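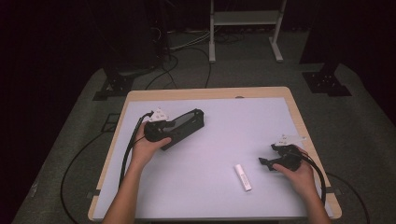

**Plonach:** I'd leave the board on and just tape the edges better. We had the same kind of small table in our back room and the white board on top was the only thing that made it usable. Bare wood grabs every bit of glue and dirt and you end up sanding it twice a year.

---

**Marcela Paulík** (original poster)

Tape is my problem though. It lifts at the sides after a few weeks and then the board slides when you lean on it. The table is the small one with the rounded corners, wood rim showing all the way around. I want a flat, pale, wipeable top for small jobs: labels, sorting, gluing cardboard tabs. I don't want to screw anything into the wood.

What I have tried:

- Masking tape at the two sides. Peels.
- Clips. They hold, but my sleeve catches on them.
- Nothing at all. The board ended up on the floor.

The floor is gray carpet, so anything that falls doesn't break, but glue on carpet is its own issue.

---

**siddiqui_k**

Double-sided carpet tape, under the board, where you can't see it. Two strips the long way. Clean the wood with a damp cloth first and let it dry overnight. Mine has been down since September and I lean on it every day.

---

**Grasari**

I would not put carpet tape on a wood top. I did that on a side table and it pulled the finish off in a strip when I took it up. If you never plan to remove it, fine. Marcela said no screws, so I assume she wants the table back at some point.

Get rubber shelf liner, the kind with holes in it. Cut it a little smaller than the board and lay it between the board and the table. No adhesive.

---

**siddiqui_k**

Depends on the finish. Mine came up clean when I moved one strip. Use a hair dryer on low and pull slowly.

---

**Grasari**

Mine was a factory finish and I used a hair dryer. It still came off. I'm not saying it will happen to her, I'm saying I wouldn't risk it for a board that only needs to stay put.

---

**prukness**

Liner works for sliding but not for lifting. If you press down hard on one edge of a thin board, the other edge comes up. How far does hers sit in from the rim? If the board is fully supported, liner is enough. If it hangs over anywhere, it isn't.

---

**Marcela Paulík**

It doesn't hang over. The rim shows on all sides. The board is thin, but I haven't seen it tip. It only slides.

Second question while people are here. How do you get scuffs off? There are a few faint ones and a small dark spot near the far edge. Soap didn't move the spot.

---

**Plonach**

Rubbing alcohol on a cotton pad. Try a corner first. If it's marker it will go right away. If it's a burn or a dent with dirt in it, it won't, and you should stop there.

Melamine sponges take off scuffs, but they dull the surface and after that it picks up dirt faster. I ruined a good board that way.

---

**prukness**

I use the sponge all the time and haven't seen any dulling. Light pressure, plenty of water.

---

**Plonach**

Mine was glossy. Maybe yours was matte to begin with.

---

**prukness**

It was matte, yes.

---

**tollhouse22**

Turn the board over. New side, no scuffs. When that side is bad, buy another one.

For glue, stop using the liquid kind on that table. Sticks only, cap on when you put it down, and keep a strip of scrap paper under whatever you are gluing. I do 3 or 4 sheets of labels in a sitting and the board stays clean.

---

**Grasari**

Agree on sticks for paper. They don't hold cardboard tabs very well. For those I use white glue in a jar lid with a cheap brush, and the lid sits on a saucer.

One more thing on the floor. Run any cords away from the side where your chair goes. Carpet hides them, and a chair leg on a cord is a slow way to wreck both. Mine go along the wall under a flat cover.

---

**Marcela Paulík**

Cords are on my list. There are a lot of them in that room and they wander. I'll look at the flat covers.

I went with the liner. I had a piece left over from a kitchen drawer, cut it with scissors, and took the old tape off the sides. I leaned on the board and pushed it from both ends and it stayed. I'll report back if it creeps.

Alcohol took off two of the scuffs. The dark spot is still there. I ran a fingernail over it and it feels like a dent, so I'm leaving it.

---

**siddiqui_k**

Glad it holds. I still think tape is better for heavy use, but for labels the liner should be plenty. Wash it every so often. It loses its grip when it gets dusty.

---

**Marcela Paulík**

How do you wash it? Sink or machine?

---

**siddiqui_k**

Sink, dish soap, hang it over the tub. The machine tore mine.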